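Stasomby Shared Workshop, Amville
Minutes of the February build meeting, robot arm and hand group

We got going at 7:10 in the evening, a little behind time, as the coffee urn needed coaxing and several of us had a lot to catch up on (welcome back to the two members who missed January!). Last month's minutes were read out and accepted, with one correction: the spare bearings are in the blue drawer and not the green one.

Money. The build fund stands at $1070 after the dues came in. We owe $175 to Hajdu for the last order of connectors and cable, and it was agreed to pay that right away, as they have always been so patient with us. A member asked if we could put aside $50 for small hardware so people stop dipping into their own pockets for screws, and everybody liked the idea. Agreed.

Naming. We are still calling the whole project Riltolar. Another name was put forward with great feeling and a short speech, and it got four votes, which was a very respectable showing, but Riltolar stays for now.

The hand. There was a long and friendly talk over whether the fingers should all close together or one after the other. The laptop side of things has come along nicely and the thumb routine has been rewritten from scratch. The little jump at startup is still there. Two members think it is in the settings and one is sure it is in the cable, and they have promised to sit down together and settle it before we meet again.

The arm and gripper. The yellow tape will be replaced by a proper printed clamp once we agree on a drawing. Please bring your sketches, however rough! The ridged rubber fingers were well liked, and we will hold off on ordering the harder kind.

Work at the desks and on the gripper end:
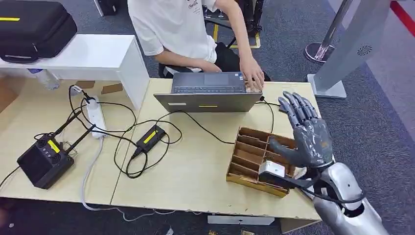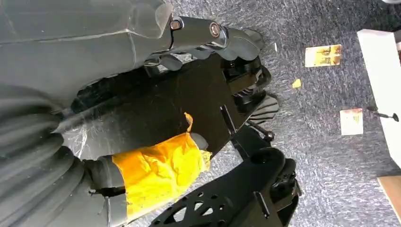 Cables came up next, as they do every month. It was agreed that every lead will get a label at both ends, and a member kindly offered to bring in a label maker from home. We have 38 leads on the list so far and the list is surely not complete, so if you own one that isn't on it, please write it in.

Open evening. We would love to show the neighbors what we have been up to, perhaps in April, and the general feeling was yes, as long as the startup jump is sorted out first. Snacks to be talked over by email.

Any other business. The side door sticks in cold weather, so give it a good pull on your way out. Somebody left a very nice pair of reading glasses by the sink.

We wound up at 9:05. Next meeting in March, same room, same hour, and clamp sketches will be first on the list.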